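Firwood Crossing Claims

Version 3, released 11/8/19

Firwood is a collection of short summaries of injury claims made by pedestrians who were hit by a vehicle at a marked crossing. We prepared it for law students and for community legal centres that want to compare how fault was divided between the driver and the person on foot.

The collection has 3,065 summaries. In 2,220 of them the claim was settled before a hearing. Each summary is one row in the file claims.csv, with 11 columns. The column fault_share gives the part of the fault put on the pedestrian, as a percentage. When the parties did not agree on a number, this column is empty.

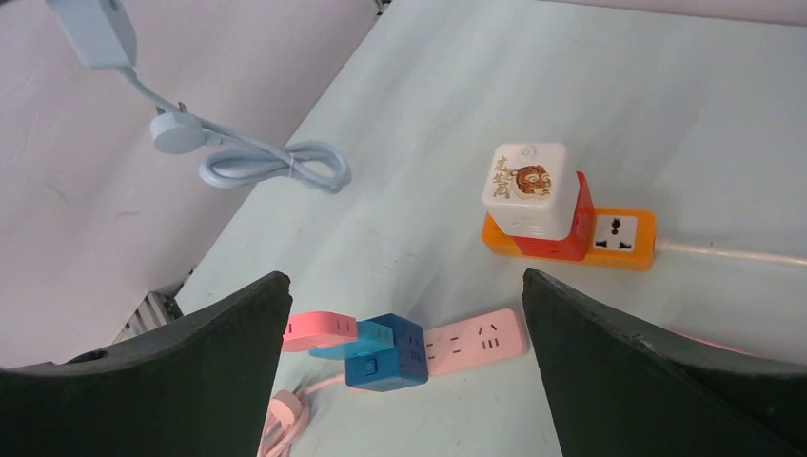 Can I use a summary as legal advice for my own claim?

The summaries leave out many facts, so please speak with a lawyer in your area before you decide anything.

Names, licence plates and street names were removed. Beathag Mackay read the rows for privacy and Zhenhua Han wrote the script that joins the tables. The colour of the traffic signal is recorded only when both parties agreed on it.

Known problems: claims from rural roads are few, and dates in April are sometimes written with the day and month in the wrong order. Please report other errors to Zhenhua, with the row number.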